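Drucken | Als E-Mail senden

Unsere kleine Küche in Lunde: Bilder vom Spülplatz

Von Ronja Hellström

Im Mai haben wir die Küche im Gästehaus neu eingerichtet. Vorher war dort ein altes Becken mit zwei Hähnen, und das Geschirr stand nach dem Essen überall herum. Jetzt haben wir mehr Ordnung, und ich möchte hier zeigen, wie der Platz zum Spülen geworden ist. Elsa Løken hat bei der Planung geholfen, wofür ich ihr sehr danke. Die Arbeitsplatte ist 200 cm lang, das war genug für uns.

Becken und Abtropfgestell: Zwei weiße Teller stehen rechts im Becken, die linke Hälfte bleibt frei zum Spülen. Der hohe, dunkle Hahn ist praktisch für große Töpfe.

Kommentare (2)

Aitana Miranda: Sehr schön! Ich habe auch so ein Gestell im Becken, und das Wasser läuft nicht mehr über die ganze Platte. Nur für Gläser benutze ich lieber ein Tuch.

Hjørdis Sjöberg: Weiß ist mutig in einer Küche, wo so viele Gäste kochen. Aber es macht den Raum hell, das gefällt mir. Grüße aus Gritau!

Auch in dieser Reihe
Der Vorratsschrank im Gästehaus
Schubladen einteilen für 58 Euro
Torunn Sjöberg zeigt ihre Speisekammer 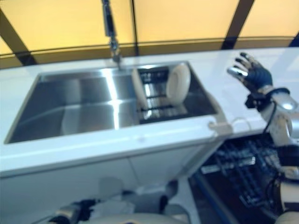
Womit entfernt man Kalkflecken aus einem Becken aus Edelstahl?
Mit verdünntem Essig oder Zitronensäure und einem weichen Tuch, danach mit klarem Wasser gut nachspülen und trocken reiben.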